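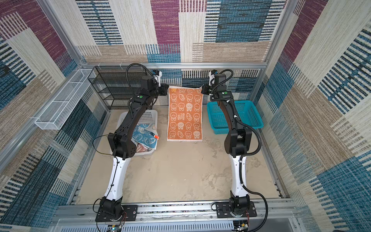
Danuta Kalinowski puts it this way: a towel isn't finished when it comes off the line, it's finished when somebody can find it again. She ran the linen room at Moratness for many years, and her remark is a fair place to begin Part Two, where we leave washing and drying behind and take up folding, sorting and putting away.

Chapter 7
Baskets, Shelves and the Folding Surface

What you will need from earlier chapters: the fabric groups in Chapter 3 and the drying times in Chapter 5.

Most of the work in a small linen room happens between two containers. One holds what is still to be handled and the other takes what is done. Mix the two up and the same towel gets folded twice, or goes on the shelf with a crease that has to be shaken out later. For this reason the exercises in this chapter always use two baskets of different colors, a white one and a teal one. Decide before you start which is which, and keep to it for the whole session.

The folding surface lies between them. It should be flat, clear and large enough for a bath towel laid out at full length. Printed towels, such as children's towels with faces or lettering, should be turned the same way every time – the print is a handy guide to which end is the top. Hold the towel by both corners of one short side, let the rest hang, then lay it down from the far end toward you. Smooth it once with a flat hand. Pulling at the hem stretches it, and a stretched hem never lies square again.

Shelves and wall trays come last. Open wire is preferred in this book to closed cupboards, as air can pass through it. A bath towel of 700 grams holds damp in its folds longer than a hand towel of 300 grams, and should go on an upper tier, with space left beside it. 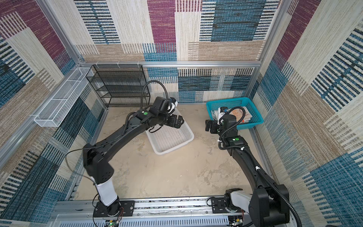
Baskets do not have to be kept for linen alone. In the Gilar course, students run the same two-basket drill with paper goods, play money and other light things that slide about, and they find it harder than towels. Fabric stays where it is put. Paper has to be squared up into a stack before it is moved, and set down with the edges together. Exercise 7.4 covers this, and you may do it before or after the towel exercises.

Key terms in this chapter: folding surface, holding basket, finished basket, tier, square stack, resting time.

7.1 Choosing a Basket

Look first at the sides. Slotted and openwork plastic both let air through, and both are easy to wipe down. A solid-sided tub is better kept for wet loads and should not be used for finished linen. Next, check the rim with your fingers for rough spots that could catch a loop of terry cloth.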